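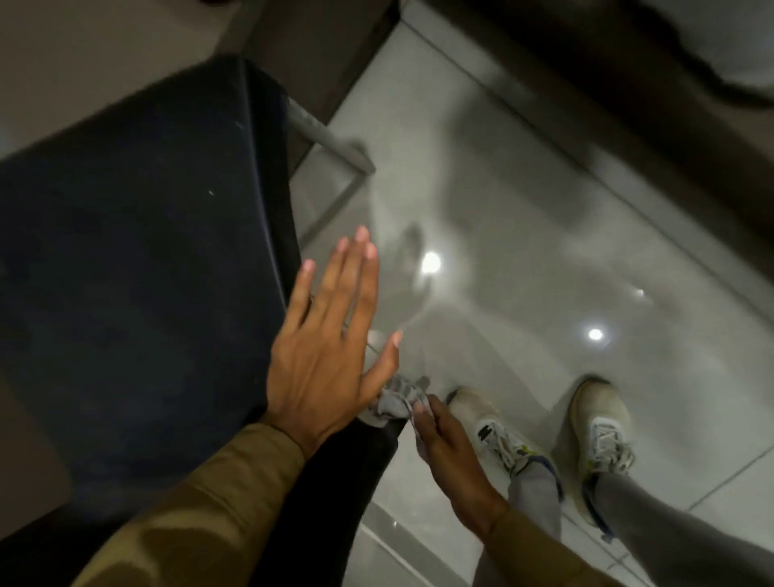 September 2021

I finally emptied the hall closet. It took most of a morning and a little of the afternoon, and I should have done it in April when I said I would.

The closet is the one by the front door. It is deep and narrow and has one shelf, too high to be useful, and a rod that holds more coats than it was meant to. Everything that comes into the apartment and has no place goes in there. Bags, cloths, umbrellas, the box from the vacuum, a tripod I bought used and have set up twice. When the door stopped closing I leaned a chair against it for a few weeks, and then I needed the chair.

I started by pulling everything out onto the floor. I know there are people who do one shelf at a time. I have tried that and I end up moving things from the left side to the right side. With all of it on the floor I can't walk to the kitchen, so I have to finish.

Most of the work was soft stuff. I had not noticed how much fabric was in there. Old T-shirts cut up for rags, two tablecloths, scarves, a fleece blanket, a bag of single socks that I was apparently saving. Soft things don't stack. You push them into a gap and they stay there, and then you pull on one corner and find out it is caught on something else. I spent a lot of the morning with one hand holding something down and the other one tugging.

I made piles. Keep, wash, rags, give away, trash. The wash pile was the biggest. Closets are dusty even with the door shut, and mine wasn't shut. Anything gray or light colored I put straight in the wash without looking too hard at it. Dark things I shook out over the balcony first, then looked at them in daylight, and then put most of them in the wash too.

Bags were the second biggest group. I have a big travel duffel from Zokura that I like and use, and several others that I don't. My rule was that a bag had to have gone somewhere with me in the last two years. The past year and a half made that hard to apply, so I changed it to whether I would pick it first if I were leaving tomorrow. That left the duffel, a backpack and a small shoulder bag. I checked every pocket before anything went in the give away pile and found a bus pass, a house key I can't match to a door, cough drops, and $3 in coins.

The straps are the annoying part of storing bags. They hang down and wrap around whatever is below them. Now I fold them inside the bag and close the zipper. The backpack goes inside the duffel and the shoulder bag goes inside the backpack. The duffel sits on the closet floor at the back.

Shoes I did last. I kept the ones I wear. Two pairs of sneakers, one pair of boots, one pair of black flats for work. The sneakers I had on all day are the older pair, and they are fine for cleaning and for the grocery store. I cleaned the soles of the good pair with dish soap and an old toothbrush, wiped the uppers with a damp rag, and left them by the balcony door with newspaper inside. The laces I washed in the sink. I have put laces in the machine before and they tied themselves around the agitator.

I bought one new thing for this, a set of shelf dividers from Kiltel. They are wire and they slide onto the edge of the shelf. They work on the thick part of my shelf and slip on the thin part, where someone before me sanded it down for reasons I can't guess. I put a folded piece of cardboard under the loose one. I would buy them again but I'd measure first.

The closet is 155 centimeters from the shelf down to the floor. I know this because the only tape measure I could find was the metric one. Coats need less than that, so there is room underneath for the duffel and a low rack. I don't have the rack yet. For now the shoes are on a tray.

What is on the shelf now, left to right: hats and gloves in a shoebox, clean rags in another shoebox, the fleece blanket, the tablecloths. The tripod went to my neighbor Noelia Bermúdez, who wanted one for her phone. She also took one of the scarves and gave me half a lemon cake, so I came out ahead.

The give away pile filled two large trash bags. I took them down to the drop-off behind the Berkutgate shopping center. The sign there asks for clean clothes only, tied bags, no pillows. The bin was nearly full and I had to push. The socks did not go. I matched four pairs on the bedroom floor and cut up the rest for dusting.

A few notes for myself, for next time.

Wear long sleeves. The inside of that closet has rough wood on one side and I got a splinter the last time I reached in there with bare arms.

Sweep before putting anything back. I forgot, and had to take the duffel out again.

Don't start the washer until the piles are done. I ran the first load half full and then had enough for three more.

Look up. There was an iron on the high shelf, behind the blanket. I bought a new iron last winter.

The box from the vacuum is still here, flattened behind the bedroom door. The vacuum has a warranty and I'm not sure if they want the box for that. I'll look it up this week. The coats are next, but they are on hangers and the door closes over them, so they can wait until it gets cold and I see which ones I reach for.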